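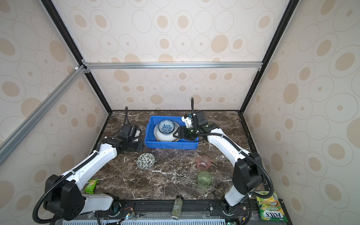

Right arm on the dishes in the crate, stock black fingers with white tips.

tallgrass_dev
Trying to settle on fingertips for our two-arm cell before September. Controller is a Galtley, fingers are Prundance with their pads. Bowls and plates into and out of a crate. Cups are fine. Rims are where I lose time. Anyone running Lirniteo pads on glazed dishes?

nub44
I have 472 cycles on Lirniteo pads, mostly plates. They hold well but pick up dust. Wipe them every shift. What force limit are you using?

tallgrass_dev
Default. I haven't touched it.

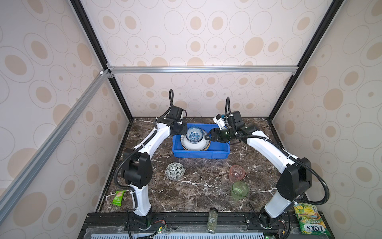

With bowls I've been taking the rim from both sides, one arm each. It keeps the bowl level but the two arms have to close together, and the Galtley sync is a little late on one side.

mossback
I'd fix the sync before buying pads. You're blaming rubber for a timing problem.

nub44
Disagree. Timing won't help on a single-arm plate pick. Bare plastic on glaze slides – I went through 4 sets of fingers learning that.

mossback
Then lower the speed. I run Stubbs fingers at 2,000 on the speed setting and they hold. At 3,000 they don't.

tallgrass_dev
Plates on edge are the other case I care about.
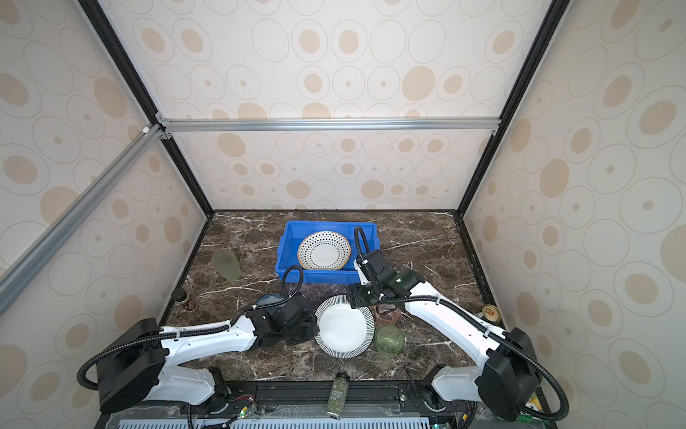
Striped plate held upright by the left gripper, right one just above the rim.

nub44
For that one I'd want a wider pad. Try it on one arm first and leave the other stock.

tallgrass_dev
OK, ordering one Lirniteo set for the left. Will look at the sync tonight too.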